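Search this site
All topics > Home storage > Toys > Sorting small pieces

Mixed toy bricks: sort by color, by shape, or not at all?

Dorus
Posted 2nd November

I have 332 small pieces in one carton: plain bricks, some with printed faces, some stuck together. I tip a few onto a white table and move them into a blue tray. Sorting by color took 90 minutes and the result was no easier to use. Is there a better order of work?

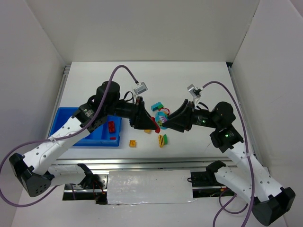

Blue tray on the left, unsorted pieces in the center.

Ornier

Sort by shape first. Color is easy to pick out within a group of one shape, while shape is hard to pick out within a group of one color. Procedure:

Tip out a small batch only.
Pull out anything printed, round or oval. These go in a separate container.
Separate the remaining bricks by length.
Leave joined pieces until last, then decide whether to take them apart.

Keep the tray to one side of the batch and leave clear table between the two.

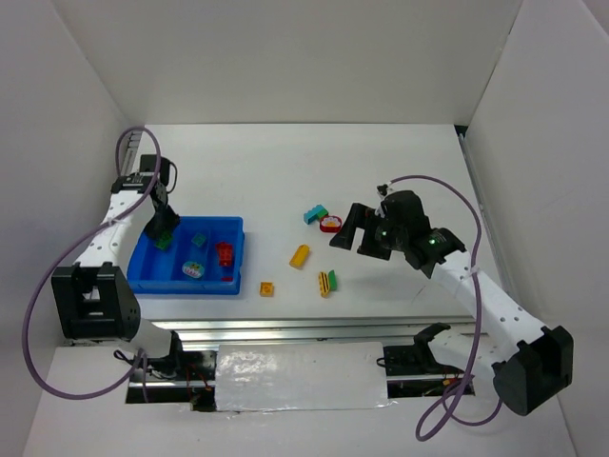

A raised rim matters more than depth. With a deep bin the small greens end up under the larger bricks and have to be dug out again. I use 11 shallow trays, which is probably too many. Start with 3 and add one when a tray no longer holds a single layer.

Were

Ours all go in one bag. Been that way since July, no complaints.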